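台式计算机退役处置与整修工作协调会会议纪要

会议时间：2026年5月31日
会议地点：Clevstead 园区综合楼小会议室
主持部门：资产管理处
参加部门：资产管理处、信息技术处、财务处、安全与环境处、采购处、Clevstead 整修间
列席单位：Trikberg 回收服务公司、Le Goff 培训中心
记录：资产管理处办公室

会议听取了整修间关于本批退役台式机处置进度的汇报，对硬盘拆取、内存及电源复用、线缆整理、台账登记、废旧物资移交等事项进行了讨论，形成意见如下。

一、上次会议议定事项的落实情况

整修间汇报，上次会议要求补齐的入库标签已经粘贴完毕，标签统一贴在机箱顶面，避开原厂序列号。原先存放在走廊的待拆机箱已全部移入库房，走廊恢复通行。

信息技术处汇报，旧台账与新台账的合并工作基本完成，尚有部分记录的使用部门一栏为空，原因是相关部门在机构调整时撤并，设备随人转移而未办理手续。资产管理处要求按设备最后一次登记的楼层归口，确实查不到的，归入“待核”一类，由信息技术处继续查找，不影响拆机进度。

采购处汇报，上次会议同意购置的防静电腕带和螺丝分格盒已到货，其中一部分分格盒的盖子扣不紧，已联系供货方更换。更换期间整修间先用原有的铁盒。

安全与环境处提出的库房照明问题尚未解决，库房东侧靠墙一排灯管仍然偏暗。会议要求后勤方面在下次会议前处理完毕。

二、本批设备的基本情况

本批退役台式机共126台，均来自 Girkmont 办公区的更新换代。其中58台已经完成开盖检查和登记，其余在库房待检。

整修间介绍，这批设备到库时间有先有后，机型并不一致。机箱内部的布局也有差别：有的机型硬盘架与光驱位连在一起，有的分开；有的使用免工具卡扣和带拉手的硬盘托架，有的仍用螺丝固定。因此无法用一份拆卸步骤覆盖全部机型，建议按机型分组，每组选一台作为样机，由熟练人员先拆一遍，写出该机型的注意事项，再由其他人员照此办理。

信息技术处对分组办法表示同意，同时提出，同一型号的机器在使用期间可能加装过显卡或者更换过内存，样机上的配置不能直接抄入同组其他机器的台账，每台均应以开盖后实际所见为准。会议采纳这一意见。

财务处询问是否有设备仍在折旧期内。资产管理处答复，经核对，本批设备账面均已提足折旧，个别设备的加装配件曾单独入账，将另列清单报财务处核销。

三、硬盘拆取与数据清除

会议用较多时间讨论了硬盘处理问题。

信息技术处强调，数据清除是本项工作中要求最严的环节。凡硬盘未取出、未登记的机箱，一律不得离开整修间。硬盘从机箱中取出后，应当连同托架一起直立放置，标签朝外，便于抄录和核对序列号，不得平摞，不得与拆下的金属件混放。

关于托架是否保留在硬盘上，各方意见不完全一致。整修间倾向于登记完成后再卸托架，认为托架上的拉手便于拿取，手指不必接触盘体电路板。Trikberg 回收服务公司则希望移交时硬盘与托架分开，塑料件与金属件分别称重。经讨论，会议确定：登记、清除阶段保留托架；清除合格并准备重新使用的硬盘，托架随盘；判定报废的硬盘，在移交前卸下托架，托架中完好的留作备件，破损的归入塑料类。

关于清除方式，信息技术处建议对可以正常读写的硬盘采用软件覆写，对无法识别或者覆写中途报错的硬盘采用物理销毁。会议同意。物理销毁在整修间以外的销毁室进行，由信息技术处和资产管理处双方在场签字。销毁记录应当写明序列号、销毁方式和双方签字，记录一式两份。

安全与环境处问及覆写期间夜间无人值守的问题。整修间答复，覆写设备具备断点续写功能，夜间可以运行，但房间必须上锁，钥匙交值班室登记保管。会议要求值班室的钥匙登记簿单独增设一页，不与其他房间混登。

四、拆卸作业的一般要求

整修间提交了作业要求草案，会议逐条讨论，修改后如下。

（一）开盖前拔除电源线，确认机箱已断电，并按压开机键释放余电。

（二）机箱侧放在工作台上，拆下侧板，使内部朝上。侧板与机箱用同一编号的纸签标记，不得混放。台面上除本台机器及其拆下部件外，不放其他机器的零件。

（三）断开数据线时捏住插头，不得拉扯线身。数据线颜色不作为识别依据，接在哪个盘位、接在主板哪个接口，以台账记录为准。整修间反映，以往有人凭颜色判断哪一条接硬盘、哪一条接光驱，装回时接错，排查花费了不少时间。

（四）电源引出的供电线往往横在机箱中部，遮挡硬盘架和主板上的接口。应先将线束理到一侧，必要时用魔术贴绑带临时收拢，再进行后续操作。不使用一次性扎带作临时固定。

（五）内存条先松开两端卡扣再取出，取出后放入防静电袋。处理器及其固定支架原则上不动，确需更换的另行申请。

（六）显卡拆卸前先确认挡板处的固定件已经松开。取出后的空位应当装回挡片，避免机箱背板留有开口。

（七）电源不得开盖。电源标签上的额定参数如能辨认，抄入台账；标签磨损无法辨认的，在备注栏写“标签不清”，不得凭外形推测。

（八）免工具卡扣和塑料拉手受力过大容易断裂，遇卡滞时停止操作，检查是否仍有线缆连接或者螺丝未松。

对第（五）项，Le Goff 培训中心提出，学员实训课程中包含处理器拆装内容，希望能够使用本批设备中不再整修的机器。会议认为可以支持，实训用机从判定报废的机器中选取，硬盘必须已经取出，并在机箱上标明“实训”字样，不再回流到整修序列。

五、复用与报废的判定

信息技术处提出判定标准，经讨论原则通过。

能够正常通电自检、机箱无明显变形、主板电容无鼓包漏液的，列为可整修；能够通电但存在单一故障、且库内有同型备件的，列为待修；其余列为报废，拆取可用部件后移交。

财务处提出，待修机器应当设定费用上限，避免维修支出超过设备剩余价值。会议确定，单台外购配件费用不超过200元，超过的转为报废。使用库内拆机件的不计入该费用，但应当在台账上写明配件来源机器的编号。

采购处提醒，部分机型的侧板卡扣和硬盘托架市场上已不易买到，建议拆报废机器时优先留存这类小件。会议同意，由整修间设专用抽屉，按机型分格存放，抽屉外贴清单，用一件划一件。

关于可整修机器的去向，资产管理处介绍，已有部门提出申请，主要用于档案查询和库房出入登记等用途，对性能要求不高。会议要求申请部门提交书面用途说明，整修后的机器仍按在用资产管理，不得自行转借。

六、废旧物资的分类与移交

Trikberg 回收服务公司说明了接收要求。机箱钢壳、线缆、电路板、电源、塑料件应当分别装箱，电源单独成箱并标明总件数。线缆不必按颜色或者用途细分，但应当去除仍连在上面的小板和接头转换件。线缆上原有的标签、吊牌如载有资产编号，应先行取下，交整修间销号。

安全与环境处要求，主板上的纽扣电池在移交前取出，放入专用收集盒，正负极用胶带隔开，收集盒不得放在阳光直射处或者暖气旁。对鼓包漏液的部件，操作时佩戴手套，单独封袋。

移交采用过磅与清单并行的办法，双方现场核对后签字。清单所列件数与实物不符的，当场查明，查不清的整箱退回整修间重新清点，不得以估计数代替。

Trikberg 回收服务公司提出希望集中装运，减少往返。会议认为库房面积有限，同意每满一个托盘即可通知装运，具体由整修间与该公司自行联系。

七、台账与照片留存

资产管理处提出，每台机器开盖后应当留存照片，存入设备电子档案，与台账编号对应。照片应能反映电源、主板、扩展卡和硬盘架的位置以及线缆连接情况，供装回时对照，也便于日后查询。拍摄应在拆线之前进行，硬盘已先行取出的，将硬盘放在机箱旁一并拍入。

整修间反映，照片文件命名混乱，有的用日期，有的用机型，检索困难。会议确定文件名一律采用资产编号，同一台机器有多张照片的在编号后加序号。已经拍摄的照片由信息技术处统一改名，改名期间旧文件保留不删。

资产管理处同时指出，照片只作辅助，不能代替登记。台账中硬盘序列号一栏必须人工抄录并由另一人复核，复核人签字不得事后补签。

八、工作环境与人员安排

整修间工作台为铝制条形台面，条与条之间有空隙，小螺丝容易落下。会议同意在台面下方加装接盘，由采购处比价后办理。接盘安装前，拆下的螺丝应即时放入分格盒。

人员方面，整修间目前排班较紧，希望信息技术处在登记集中的时段派人协助抄录序列号。信息技术处表示可以安排，但须提前7个工作日提出需求。会议要求双方据此做好衔接。

Le Goff 培训中心询问学员能否进入整修间参观。会议认为，在数据清除工作完成以前不宜安排，之后可以另议。

九、议定事项

（一）整修间按机型完成分组，选定样机，编写各机型拆卸注意事项，送信息技术处审核后执行。

（二）信息技术处继续核对“待核”类设备的使用部门，完成照片文件改名，制定硬盘覆写与销毁记录表样。

（三）财务处收到加装配件清单后办理核销手续。

（四）采购处跟进分格盒更换，办理台面接盘的比价和购置。

（五）安全与环境处配备纽扣电池收集盒，并对库房照明整改情况进行检查。

（六）资产管理处与 Trikberg 回收服务公司确认移交清单格式，与 Le Goff 培训中心办理实训用机的调拨手续。

（七）本批设备的整修、报废和移交工作应于十一月底前全部结束，由资产管理处汇总后提交书面报告。

会议未就整修后机器的保修期限作出决定，信息技术处将提出建议稿，下次会议讨论。各部门对本纪要如有不同意见，请以书面形式反馈资产管理处办公室，逾期未反馈的视为无意见。

附：照片
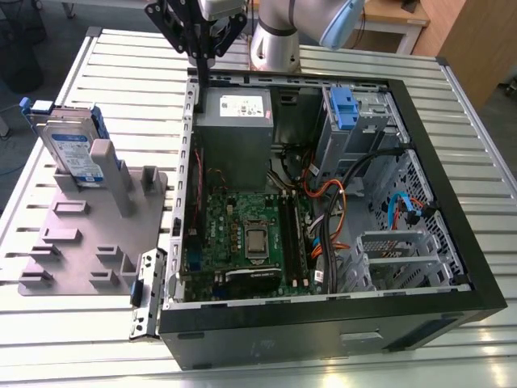

分送：各参加部门、Trikberg 回收服务公司、Le Goff 培训中心。存档一份。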